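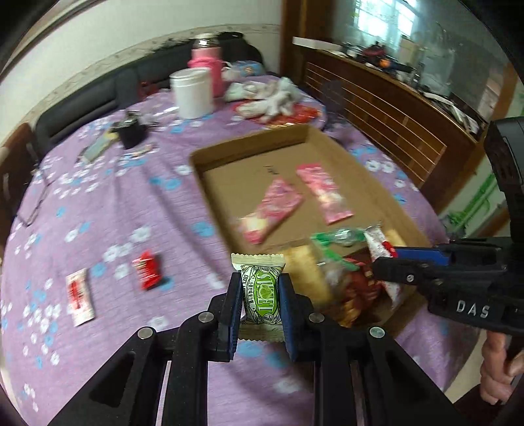
Caja surtida Pirkala: caramelo de envoltorio crema con etiqueta verde y, detrás, la caja abierta con los demás productos.

Caja surtida de dulces y snacks Pirkala
Referencia: 425
Precio: 60 coronas

La caja es de cartón marrón, baja y sin tapa, y se puede poner directamente en la mesa o en la cama para compartir. Todos los productos vienen en envoltorio individual. El surtido cambia un poco cada mes; en mayo entran más caramelos y menos galletas.

Peso total con la caja: 920 g
Conservación: lugar seco, lejos del sol
Alérgenos: consulte el envoltorio de cada producto

Los pedidos recibidos hasta el viernes a mediodía salen el mismo día. Si desea una caja sin caramelos, escríbalo en el campo de observaciones y Sólveig Kárason le responderá con las opciones disponibles. Máximo 3 cajas por pedido.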